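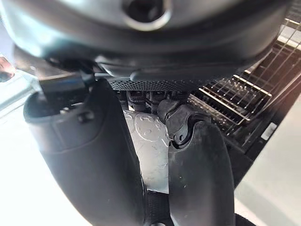

Schwarze Greiffinger unter dem dunkelgrauen Gehäuse eines Roboterhandgelenks.

"Daltura" kommt zurück und ist kürzer geworden

Vurnholm, 3. Juni 2018 - Der Erotikthriller "Daltura", der im vergangenen Jahr in einigen wenigen Kinos lief und dort vor allem durch seine Länge auffiel, erscheint im Dezember in einer neuen Schnittfassung. Das teilte die Produktionsfirma Londer mit. Aus 113 Minuten sind 87 geworden. Londer nennt das Ergebnis "die vollständige Fassung".

Zur Erinnerung für alle, die den Film verpasst haben: Eine Parfümeurin bezieht ein Haus an den Klippen, ihre Verlobten stürzen der Reihe nach ins Meer, und ein Versicherungsdetektiv, der den Fall eigentlich abschließen soll, zieht bei ihr ein. Er trägt von da an selten ein Hemd. Die Polizei von Vurnholm besteht im Film aus einem Beamten und einem Schreibtisch, was für den Ort auch außerhalb des Kinos keine grobe Übertreibung ist.

In der Kinofassung vergingen zwischen dem zweiten und dem dritten Verlobten mehrere Strandspaziergänge, ein Weinfest sowie eine ausführliche Einführung in die Gewinnung von Jasminöl. Das Jasminöl ist raus. Geblieben sind laut Mitteilung "alle Szenen von Leidenschaft und Verdacht", wobei die Firma nicht verrät, welche Szenen sie zu welcher Sorte zählt. Bei der Gegenüberstellung im Gewächshaus dürften die Meinungen auseinandergehen.

Neu ist das Ende. Wer die erste Fassung gesehen hat, weiß, dass darin ein Zwillingsbruder auftaucht, von dem bis dahin keine Rede war. Er erklärt die Todesfälle, entschuldigt sich und verlässt den Film durch die Terrassentür. In der Testvorführung, die Londer im Frühjahr für Presse und Verleih angesetzt hatte, kam der Bruder schon nicht mehr vor. Dafür bleibt nun offen, wer die Verlobten gestoßen hat und ob sie überhaupt gestoßen wurden. Eine Begründung lieferte die Produktion gleich mit: Man traue dem Publikum mehr zu. Das Publikum der Testvorführung traute sich immerhin zu, im Foyer noch eine Weile nach dem Bruder zu fragen.

Den Vertrieb übernimmt das Label Wan, das sich auf Thriller mit Meerblick spezialisiert hat und dessen Programm man an den Hüllen erkennt: vorne eine Schulter, hinten ein Messer. Geplant ist zunächst eine Auflage von 3.000 Exemplaren auf 2 Discs. Auf der ersten liegt der neue Schnitt, auf der zweiten das entfernte Material, in der ursprünglichen Reihenfolge. Wer möchte, kann den Film also zu Hause wieder auf seine alte Länge bringen, muss dafür allerdings häufiger aufstehen.

Ein Audiokommentar war angekündigt, entfällt aber. Stattdessen gibt es ein Booklet mit einem Aufsatz über die Femme fatale im Küstenkrimi, den Kinotrailer und eine Tonspur, auf der nur die Musik zu hören ist. Letztere ist eine gute Nachricht. Das Saxofon gehörte zu den Mitwirkenden, über die sich die Kritik weitgehend einig war, und es musste sich bisher gegen sehr viele Dialoge behaupten.

In Vurnholm selbst nimmt man die Wiederkehr gelassen. Das Haus an den Klippen, im Film ein Ort von verhängnisvoller Anziehungskraft, wird als Ferienwohnung angeboten, Endreinigung inklusive. Nach dem Kinostart hatte der Fremdenverkehrsverein kurzzeitig eine Führung zu den Drehorten im Programm. Sie endete an der Absturzstelle, die in Wirklichkeit eine Böschung hinter dem Parkplatz ist - gedreht wurde von unten. Ob die Führung zum Dezember wieder aufgenommen wird, steht noch nicht fest. Der Parkplatz wird zurzeit neu asphaltiert.

Eine Rückkehr ins Kino ist vorerst nicht vorgesehen, mit einer Ausnahme: Das Lichtspielhaus am Hafen von Vurnholm zeigt die kurze Fassung an einem Abend vor der Veröffentlichung, im Anschluss gibt es Wein vom örtlichen Weinfest. Das Weinfest ist übrigens ebenfalls der Schere zum Opfer gefallen, bis auf eine Einstellung, in der im Hintergrund ein Zelt abgebaut wird. Die Winzer sollen darüber verstimmt sein. Sie hatten für die Dreharbeiten unentgeltlich gefeiert, und das im Februar.

Londer arbeitet unterdessen an einer Fortsetzung. Der Arbeitstitel lautet "Daltura 2", ein Drehbuch liegt vor, ein Haus wird noch gesucht. Zur Handlung ist bisher nur bekannt, dass die Parfümeurin in die Berge zieht und sich neu verlobt. Der Zwillingsbruder soll darin eine größere Rolle spielen.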